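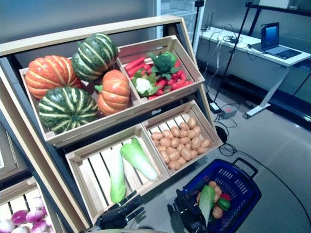

Pumpkins, orange and green, in their crate.

Posted in: Work & Money / Benefits season

1/ It's October, so our group benefits renewal has landed. The carrier is Hiltance, the broker is Sitness, and the document is 72 pages long. I am the office manager, so it's also my bedtime reading.

2/ The cover letter says our plan has been "enhanced." I've worked here long enough to go straight to the page where the dental maximum used to be.

3/ Massage: now $300 a year per person. Physio: same pot as massage. Chiro: same pot. Orthotics: believe it or not, same pot. Everybody in that pot had better get along.

4/ We do get a new wellness app, Udenov. It gives you points for drinking water. You can put the points toward a draw for a water bottle.

5/ Asked Sitness whether we could skip the app and keep the separate physio coverage. Was told the app is "embedded." So is my wisdom tooth, and they've stopped paying for that in full.

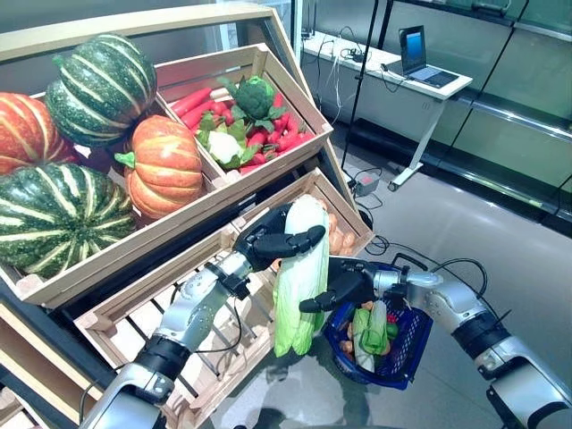 6/ THE ENROLMENT PORTAL, A SHORT TRAGEDY
You have to re-enter your dependants every year. The portal logs you out after 2 minutes. I have three kids with hyphenated surnames and the portal has opinions about hyphens.

7/ Also, it won't take a postal code with a space in it. It won't take one without a space either. I phoned. They suggested a different browser. I phoned from the different browser, so to speak, and they suggested the first one.

8/ Staff questions so far: does the plan cover contact lenses (yes, up to $55, so one eye), does it cover the dog (no), and can we go back to Vieira, the carrier we left because everyone complained about Vieira.

9/ For the record, I kept the Vieira complaints folder. I've been rereading it. "Hold music too cheerful." "Cheque arrived folded." We didn't know how good we had it.

10/ If you're at my office and reading this: the forms are in the tray by the photocopier. Blue pen or black. Sign page four AND the back. If you waive health because you're on your spouse's plan, you still have to fill out the form saying you're not filling out the form.

11/ Portal closes at 4 p.m. on the last day of the month. Eastern time. We are not in Eastern time. Please don't ask me at 3:55.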